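Stoltstead Open Data: your questions answered

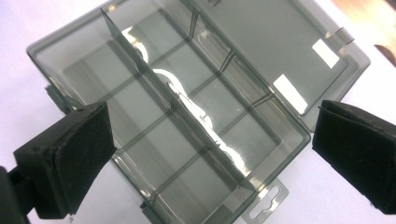
A compartment box with its lid open.

What is the Stoltstead open data portal?
It's the place where we put the information our town council collects, so that anyone who fancies a look can have one. Spending, planning decisions, bus stops, allotment waiting lists, that sort of thing. There are 686 datasets at the moment and we add more whenever a department sends us something new (do keep checking back!).

Do I need an account?
Not to browse or download, no. You'll only need one if you'd like an email when a dataset changes, and signing up takes your name, an email address and a moment's patience.

Can I use the data for my own project?
Please do! School work, a website, a local history leaflet, even something you mean to sell. All we ask is that you mention Stoltstead as the source somewhere people will see it.

What format are the files in?
Nearly everything comes as a CSV file, which opens in any spreadsheet program. The maps are kept separately on Vodidia, our mapping page, and you can save those as GeoJSON.

Why are some payments missing?
The spending files list payments of 30 pounds and over. Anything that would give away a private person's details is taken out before we publish, and the row is marked "withheld" so you know there was something there.

I've found a mistake. What should I do?
Oh, do tell us. Use the "Report a problem" link beside the dataset and give the row number if you can. We'll write back within 30 days, and usually a good deal sooner than that.

Page last updated Sep 28, 2020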